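The Patient Hand

The year I turned sixty I went to work for Flernico, in the old creamery building out past Ornwood, and my job was to take computers apart without touching them. I say it that way because that is how I explained it to my mother, and she laughed so hard she had to put the phone down on the counter. I could hear her kettle going.

What I did was sit at a bench with a pair of handles, and whatever my hand did, the arm across the room did too, a hair later, the way a child walks behind you copying your limp. Every good run was saved. When there were 600 of them the arm was supposed to know the job by itself, and I was supposed to be pleased.

I'd fixed machines at Setex for most of my life, so I knew my way around the inside of a computer the way some people know their way around a chicken. What I didn't know was how much of it I did without thinking. My first morning it took me 12 tries to get hold of one drive by its little plastic tab, and I came home and sat in the driveway with the radio on until it got dark.

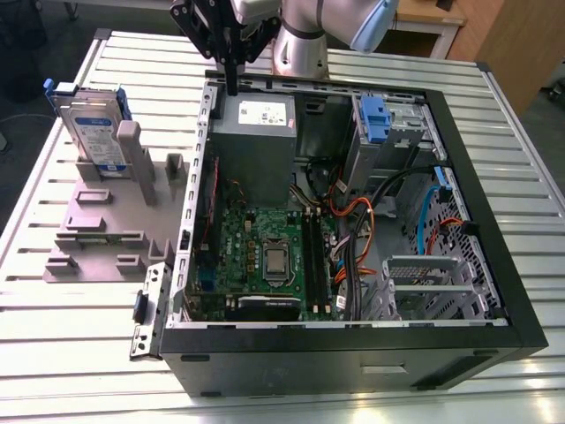
The trouble was that I couldn't feel anything. With my own fingers I'd know a latch was ready to let go, there's a kind of sigh in it, but the handles told me nothing at all, and so I had to learn to look. I learned to watch a cable for the tiny shiver that meant I was leaning on it. I learned to come down slow and wait, and then wait a bit more, and only then close the grip. (I have been told over the years that I could have used this lesson in other departments, and I expect that's so!)

By September I had opinions. I thought you ought to start each run from a slightly different place, so the arm wouldn't get the notion that the world always holds still, and I thought a small mistake that you caught and put right was worth keeping, though the instructions said to throw those out. I wrote this down on the back of a Costache seed catalog, which was the only paper in my bag, and left it on the supervisor's chair. The next week the instructions had changed. I kept the catalog.

Then one evening, a little after 5, they let it go on its own. I took my hands off the handles and put them in my lap, where they felt very large. The arm came down toward the drive, slow, the way I would have. And just above the tab it stopped. It hung there for a breath or so, doing nothing whatever, and the young engineer beside me frowned and reached for her keyboard and asked if it was stuck.

"No," I said, "give it a minute, that's just me making up my mind."

She took her hand back, and we both leaned in to watch it close.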